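# Comparing two hand-held grippers on soft goods: what we can and can't claim

Project report, second-year robotics lab option, July

## Why I picked this

The Plirkis hand-held gripper comes with a brochure that says it "handles garments of any kind." Our lab had one on loan, and the older Bredalmont tool was already in the cupboard, so a comparison looked easy to set up. I expected the garment claim to be oversold. I still think it is, though my evidence is thinner than I would like.

Both tools work the same way from the user's side. You hold the thing, you squeeze a trigger, two padded fingers close, and a camera on the wrist records what the fingers saw. Later the recordings are supposed to train a controller so that an arm can do the job without you. I only had time for the first half of that and a small piece of the second.

My questions were these:

- Does the Plirkis tool pick up cloth more reliably than the Bredalmont when a person is holding it?
- Is the recorded video good enough to tell a good grasp from a bad one?
- Does the Bakalis controller, trained on those recordings, do anything useful on real clothes?

## Setup

I used clothes and bedding from home, since the lab's own test cloths are flat gray squares and I don't believe anything learned on a flat gray square. The set had a dish towel, a cotton T-shirt, a pair of jeans, a fleece scarf and a heavily patterned knit sweater. All work was done on top of a bed with the bedspread left on. The lab manual recommends a plain table. People fold their laundry on beds, and I wanted the fingers to have a chance of grabbing the wrong layer.

Each attempt went like this: lay the item out, approach from the hem side, close on the hem, lift to about a hand's width, hold for 3 seconds, put it down. An attempt counted as a success only if the item stayed in the fingers for the full hold and nothing else came up with it. I decided that second rule before starting, and it turned out to matter more than the first.

I made 155 attempts with the Plirkis and 145 with the Bredalmont. The numbers are uneven because the Bredalmont's trigger cable slipped near the end of the last session and I didn't want to mix attempts from before and after a repair.

## Results by hand

On the T-shirt and the dish towel I could not separate the two tools. Both picked up thin cotton nearly every time. The misses looked to me like my own misses, where I closed too early or came in too high.

On jeans the Plirkis was better. Its pads press flatter, and the thick seam at the cuff stayed put. The Bredalmont tended to pinch the seam and then roll off it. This is the one result I would defend in front of somebody who disagreed with me.

The sweater was where I had hoped for a clear answer. A knit hem stretches, so the fingers can close on a good handful and still let most of it out again during the lift. It also bunches, and a bunch that looks like one layer from above may be two or three.

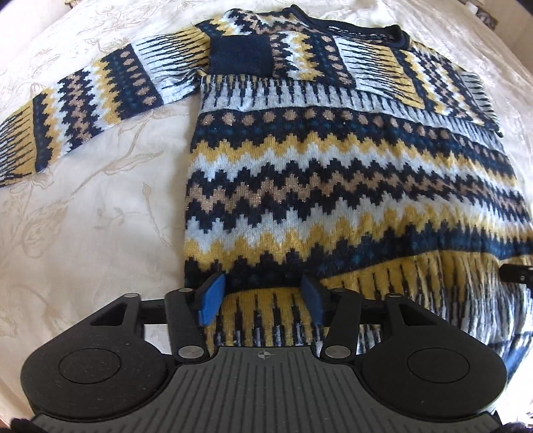

I had trouble scoring these attempts even while doing them. With the Plirkis, the knit stayed in the fingers more often, but it also brought the bedspread up more often. Under the first half of my rule it wins, and under the whole rule the tools come out close enough that I won't rank them. The brochure doesn't mention a second layer at all. If you only test on a bare table, you will never find out about it.

The scarf gave the same pattern in a weaker form. I nearly left it out because fleece is forgiving and tells you little.

## The recordings

The recordings came to 3290 usable clips after trimming. That is far more than the number of attempts because the lab script cuts each attempt into short overlapping pieces. I mention this because a report from an earlier year quoted its clip count as if every clip were a separate grasp, and I believed it for a whole week.

The wrist view is good at showing where the pads are relative to the hem. It is poor at showing depth. On a plain item you can read the folds from the shading. On the sweater, with zigzags and dots running in bands across the whole body, I often couldn't tell a fold from a bend in the pattern without playing the clip back and forth. The pale bedspread helped with the outline, at least. The dark trim was harder, especially close to the black parts of the gripper, where the edges ran together on a small screen.

I asked myself whether a controller would have the same trouble. The usual answer in the lab is that more data fixes it. That may be true, but I didn't find anyone's numbers for patterned knits, and I don't think I should assume it.

## The controller

I trained the Bakalis controller on the Plirkis clips with its default settings, then ran it on the lab's Durkari arm. The arm time was limited to one afternoon, so please read this section as a note and not as a result.

It handled the towel. It handled the T-shirt if the hem was straight and facing the arm. On jeans it went to the right place and closed too late. On the sweater it approached well, slowed down, and then hovered above one of the striped bands before closing on nothing. It did this several times in nearly the same way. My guess is that it had taken the contrast between two bands for the edge of the garment. That is only a guess, and testing it would be simple: turn the sweater inside out, or swap it for a plain one of the same weight, and see if the hovering stops. I ran out of time.

I also never trained on the Bredalmont clips. So I can't say whether the hovering comes from the Plirkis camera, the controller, or my choice of clothes. A fair comparison needed both, and my plan should have put that ahead of the scarf.

## Problems with my own method

I did every attempt myself and I knew which tool I was holding. By the second session I had also gotten better at both. I tried to balance that by switching tools every few attempts, but the switching was tiring and I got sloppy about the order.

Judging "nothing else came up" was done by eye. When the bedspread lifted only a little, I counted it as a failure with the Plirkis. I can't swear I was as strict with the Bredalmont, because I was expecting the Plirkis to fail there.

One sweater is not "knitwear." I have no idea how a thin cardigan or a loose hand-knit would have behaved.

## What I would claim

The Plirkis holds thick seams better than the Bredalmont. On thin cotton there's no reason to pay for it. On the one patterned knit I tried, it gripped more and also grabbed more of what was underneath, and whether that counts as better depends on a rule the brochure never states.

"Garments of any kind" is not supported by anything I did. It isn't ruled out either, but I would want to see the maker's tests done over a second layer of cloth before I repeated the phrase.

## If someone continues this

- Fix the trigger cable on the Bredalmont first, then redo the last session from the start.
- Get a second person to score the lifts from a side camera, with the tool covered if possible.
- Pair the patterned sweater with a plain one of similar weight.
- Train on both sets of clips before booking the arm.
- Keep the bedspread.

The trimmed clips and the scoring sheet are in the shared lab folder under the project name. The scoring sheet has a column called "unsure," which I added halfway through, so the early rows are blank there.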